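29th June

Up at ten to five. Rail was soft and greenish, drizzle overnight, not enough to move the main track off fast. Drulance galloped a mile and a half with the pony, pulling the boy's arms out like always. Good sign or a bad sign, I never know with him. Ate up last night, licked the tub. Legs cold this morning, both fronts. Left hind a little filled after standing but it goes down by the time he's walked two turns of the shed row, same as it did all winter.

Entries close tomorrow at ten. Have to decide by then. The mile and a sixteenth, or wait for the allowance that may not even fill. They hustled me for the allowance last time and then it went with four horses and the one I was scared of.

Went through the stake again over coffee. 7 probables as of yesterday, might be down to six if Allero ships out instead, and her people say one thing in the morning and another at noon. She'd be getting weight from us too. Three pounds, filly against colts. I dont love it. She has tactical speed and would sit right off whoever goes, and the whoever is probably Anozie, who only knows one way. If Anozie goes :46 and change we are sitting pretty. If they let him walk on the lead nobody catches him at that distance, short stretch, we saw it in October. I watched that replay twice more tonight. He got a quarter in :24 flat by himself, and then the rider just sat there, and the rest of us riding like we were late for a bus.

Drulance that day was fourth, beaten not much. Wide both turns. I had him drawn outside and told the rider to save ground and he saved none of it. My fault for saying it in the paddock instead of the day before.

Money. Nominating was cheap, 525, already paid. Entering and starting is the part that hurts. Odero wants to run, of course. Odero Stable always wants to run, they have cousins coming in for it, they have asked me for parking. I told them parking is not my department. They also asked can the horse wear the new blinkers in the stable colors and I said no blinkers, he doesn't need blinkers, he sees just fine, it's getting him to think that's the problem.

Farrier at nine. Pulled the fronts, feet look better than in spring, less flare. Inside heel on the right still a bit sheared. Reset him all around, plain shoes. Asked about the glue-ons again and he made the face.
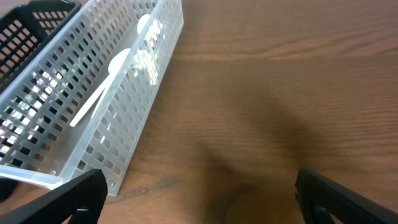 Hadiza Ugwu thinks I'm running him in the wrong race altogether, and said so for twenty minutes on the phone. Forget the mile and a sixteenth, she said, he's a grinder, he wants nine furlongs and a long stretch and you keep asking him to be quick. Put him on the van and go get the mile and an eighth in two weeks. She said the figures flatter him because he ran them on a speed track when everything ran fast. And that I'm letting the owner pick the spots.

Which stung a bit. She's not wrong about the last part. But the van is eleven hours and he doesn't ship, he washed out so bad in the receiving barn last time there was no horse left by the post parade. I said that. She said then teach him to ship. Sure. I'll put it on the list.

Thought about it all through afternoon feed. Case for staying: own stall, own track, works over it every week, Anozie probably gets pressure if the Florida horse shows up. Last work was five furlongs in 1:00 and 3, galloped out strong, past the wire he was still picking it up. Case for going: distance, long stretch, bigger purse. Against both of them: he's had three hard races close together and I can see a little rib. Not a lot. Added a scoop at noon.

The rider is the other thing. If I run here I have to give a call tonight or first thing, the agent is already double-dealing, I can hear it in his voice. Wants to know by seven am. Told him he'd know when I know. Might lose him to Allero. Would not be the end of the world, the apprentice gets on well with the colt in the mornings, but no weight allowance in a stake so what am I getting.

Walked down again at dusk. Hay net empty already, head out over the webbing, bit my sleeve. Bright eye. Left hind tight as a drum, no heat. He looked like a horse who wants to do somthing.

Leaning toward staying. If the draw is inside of five I'll feel alright. If we get the outside again I can still scratch and lose the entry money and have Odero's cousins mad at me with nowhere to park.

Vet at six for the bloods. Call the agent. Call feed man, short two bales of the alfalfa. Pay the hay bill, for real this time. Ask Hadiza what the van cost her per head.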